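29 de agosto de 2022
Por la redacción de Skovcombe

Cómo preparar el servicio de habitación Vurance en un dormitorio de verdad. Guía rápida, paso a paso. Lo que se contrata: robot de dos brazos, software Vurance y 24 sesiones de ajuste. Precio de lista 3,000 euros el trimestre, instalación aparte. Caro, sí. Vamos.

Antes de nada, comprobar pinzas. Tornillos de los brazos metálicos bien apretados, el dedo central limpio. Un paño seco y ya. Mirar también que no quede nada en medio entre la cama y la cómoda.

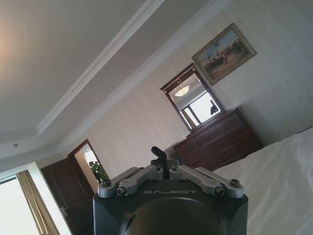

Brandes contesta que él se saltó esta comprobación dos veces y las dos tuvo que repetir la calibración entera, código 818 en pantalla – que lo pongáis en negrita, dice.

No hay negrita, pero queda dicho. Seguimos.

Paso 1. Ropa de cama blanca. Perfil "tela grande" en el menú. Velocidad baja. La pinza coge la sábana por un pliegue, no por el borde plano, asi que conviene dejarla un poco arrugada. Si está muy estirada, pellizcar a mano un punto y marcarlo en la tableta. Fuerza de cierre en 200 para algodón fino, menos si la tela transparenta. Sillas cerca de la cama – apartarlas, la tela se engancha.
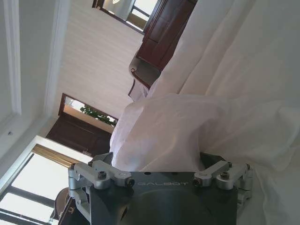 Paso 2. Prendas sueltas. Cambiar a perfil "prenda". Una sola camiseta sobre el edredón, para empezar. Negra sobre blanco va bien, el contraste ayuda a la cámara. Los dos brazos por encima de la cama, uno pinza un extremo y el otro espera cerca. No tocar la prenda mientras busca el segundo punto, que se pierde y vuelve a empezar.

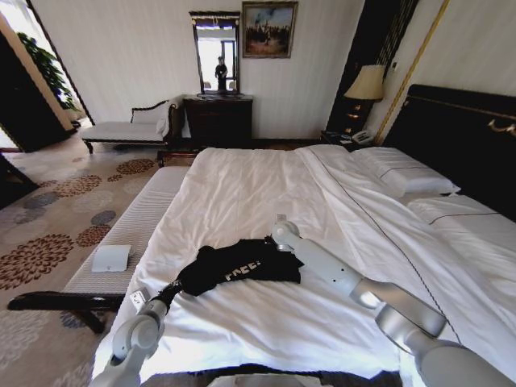 Si se queda pensando mas de la cuenta, pausa, soltar, y reanudar desde la tableta. Sin apagar. Apagar borra el mapa de la cama y toca repetir el paso 1.

Paso 3. Levantar. Aquí solo una pinza, la derecha por defecto. Se agarra la tela y se sube despacio, parte de la prenda sigue apoyada en la cama, es lo normal en este modo. Cortinas abiertas o cerradas, nos ha dado igual.
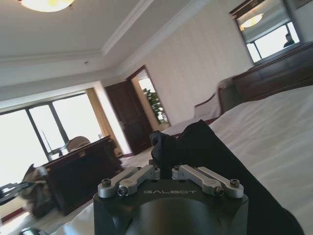 Luego guardar la rutina con nombre propio, que el sistema pone números y no hay quien los distinga. Nosotros usamos "Halldale noche" y "Halldale mañana".

Pendiente: fundas de almohada. El perfil llega en diciembre, según el folleto. De momento, a mano.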